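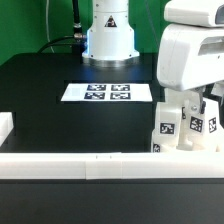 FOR IMMEDIATE RELEASE

Carrilho Adds Printed Marker Sheets to Its Ellia Line

BREMOW, 2019-05-16 - Carrilho, a printing and workroom supply company, today announced that it is adding printed marker sheets to Ellia, its line of paper goods for photo and measuring tables. The sheets are on sale now through the company's website and at its shop in Bremow.

Marker sheets carry black-and-white square patterns that camera software can pick out and use to work out position and distance. Many workrooms print their own on an office printer. Carrilho said customers had been asking for a ready-made version since the Ellia line was introduced in February, mainly because office printers often scale a page slightly when it is sent to print. A pattern that is off by a small amount will throw off every measurement taken from it.

The Ellia sheets are printed at a fixed size and checked against a steel rule before they are packed. The range has 16 layouts. The basic layout is four square markers set two by two on a white rectangular sheet, with a pale gray square printed to the left of the markers. Other layouts have a single large marker, a row of markers along one edge, or a full grid. Each layout is sold in packs of 13, and all sheets in a pack are the same.

All sheets are uncoated, to cut down on glare from overhead lights. They are meant to be laid flat and can be held down with low-tack tape at the corners. The paper is not waterproof and should be replaced if it curls or creases.

Small markers are also available as separate tags on adhesive backing, for use on boxes, panels and other upright surfaces. These come in two sizes and can be ordered with or without a white border. Carrilho recommends keeping the border wherever a tag will be placed on a dark surface.

Room setup service

Along with the sheets, Carrilho is expanding Skelta, its setup service for small work areas. Under Skelta, a customer sends in the measurements of a table and the wall behind it. The company then supplies a dark table covering, a plain backdrop cut to width, and marker sheets to suit the size of the table. Backdrops are offered in green, gray and white. Green remains the most ordered color by a wide margin.

Skelta has been used in 39 rooms so far, most of them in schools and small product photo studios. Until now the service was limited to customers in and near Bremow. Starting this month, it can be ordered by mail anywhere in the country, with a printed setup guide taking the place of the site visit. Local customers can still ask for a visit at no added charge.

"We get a lot of calls from people who have a good table and good lights and are still taping down a page that came out of the office printer," the company said in a statement. "They want a sheet that is the right size and comes out the same when they order it again. We already had the presses to do that."

Price and availability

A pack of sheets in any layout is priced the same. Mixed packs are not offered at this time. Custom layouts can be printed from a customer's own file, with a minimum order of two packs, and usually ship in around 13 working days. Replacement orders can be placed with the layout code printed on the pack label.

Schools may request one free pack of the basic layout by writing to the shop on school letterhead. The company has set aside 211 packs for this offer.

About Carrilho

Carrilho prints and sells paper goods, backdrops and table coverings for workrooms, classrooms and small studios. Its print floor and shop are in Bremow.

Media contact: Carrilho press desk, Bremow. Sample sheets are available to reporters on request.

###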